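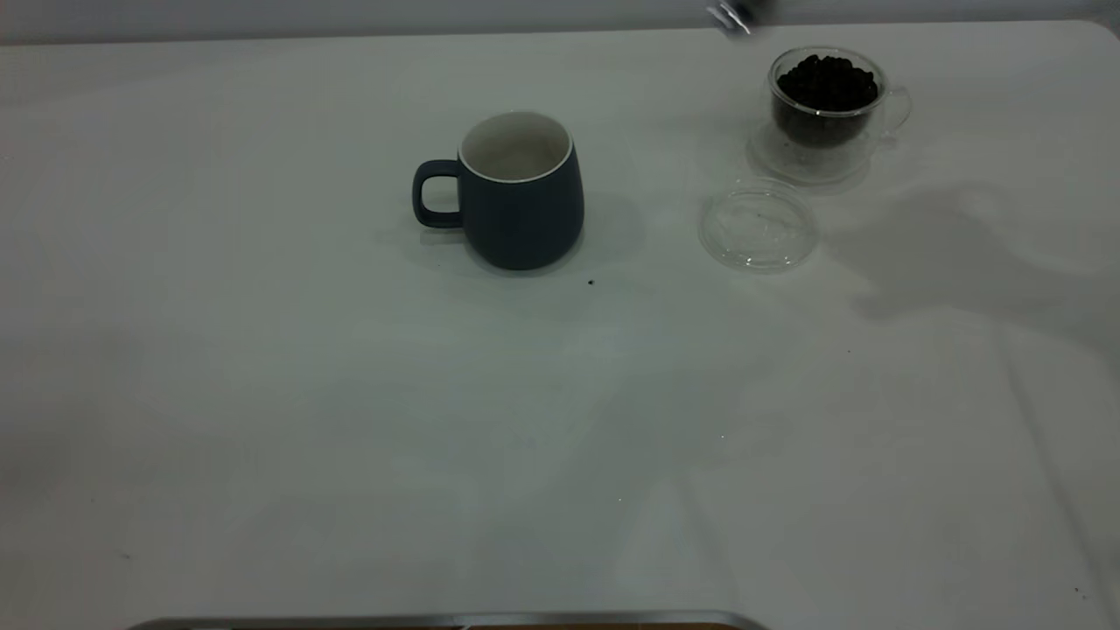
Point 1. Dosage du café en grains, salle de pause du deuxième étage. Le groupe de travail reprend la question laissée ouverte en mars : faut-il conserver le dosage au récipient ou passer à la pesée. La configuration examinée comprend une tasse bleu foncé à intérieur blanc, une petite tasse en verre à anse remplie presque à ras bord de grains très foncés, et un couvercle rond en plastique transparent posé à plat sur la table blanche. J. De Graaf rappelle que le remplissage à ras bord n'est pas une mesure : selon le calibre des grains et la façon dont ils se tassent, la masse varie pour un même volume apparent. Deux pesées ont été faites sur le récipient doseur de la salle, avec deux lots différents. Le premier lot (Clonberg) donne 78 g. Le second (Bremberg), torréfié plus clair, n'a pas été relevé dans les mêmes conditions et n'est pas retenu.

Décision : le dosage se fait à la balance à partir du prochain approvisionnement. Le récipient en verre reste en service pour le transport des grains entre le placard et le moulin, sans valeur de mesure.

Point 2. Couvercles et conservation. Il est constaté que les couvercles sont régulièrement laissés à côté des récipients. La discussion porte sur deux options : boîtes à couvercle solidaire, ou maintien des couvercles séparés avec rangement imposé. Le devis Van Hecke pour les boîtes à charnière s'élève à 157 euros hors taxes, livraison comprise. Le service achats juge la dépense recevable mais demande que le diamètre d'ouverture soit vérifié, le modèle proposé ne laissant pas passer la cuillère actuelle.

Décision : pas de commande à ce stade. Les couvercles sont remis en place après chaque prélèvement. Le point est revu à la prochaine réunion, avec le diamètre mesuré.

Point 3. Vaisselle. Les tasses à finition mate marquent davantage au passage en machine que les modèles émaillés brillants. Le programme court est en cause selon l'entretien ; la température n'a pas été contrôlée. Il est proposé de laver à la main les tasses à extérieur mat et de réserver la machine au reste. Une objection est formulée sur l'affichage : la consigne actuelle, au-dessus de l'évier, comporte déjà 8 lignes et n'est pas lue. Texte à réduire avant tout ajout.

Décision : essai de lavage à la main jusqu'à la prochaine réunion. Nouvelle consigne rédigée par J. De Graaf, quatre lignes au maximum.

Point 4. Plan de travail. Les fragments de grains restent sur les tables après le remplissage et passent ensuite sous les soucoupes, où ils rayent le revêtement. Le produit Pludo utilisé pour les tables laisse un film s'il n'est pas rincé. Essuyage à sec d'abord, produit ensuite, rinçage à l'eau claire. L'ordre inverse, pratiqué jusqu'ici, étale les résidus.

Décision : procédure adoptée sans réserve. Une brosse souple est ajoutée au matériel de la salle.

Point 5. Divers. Le joint du moulin est à remplacer ; référence à demander au fournisseur. La demande de seconde bouilloire est reportée, la ligne électrique du plan de travail n'ayant pas été vérifiée. Les filtres papier restants sont à écouler avant toute nouvelle commande.

Actions
J. De Graaf : consigne vaisselle, diamètre d'ouverture des boîtes.
Service achats : balance de cuisine, précision au gramme ; brosse.
Entretien : température du programme court, joint du moulin.

Séance levée à 11 h 40.

Imprimer cette page | Envoyer par e-mail

Classé dans : Vie des locaux > Comptes rendus > Espaces communs

Contact | Mentions légales | © Tous droits réservés | Haut de page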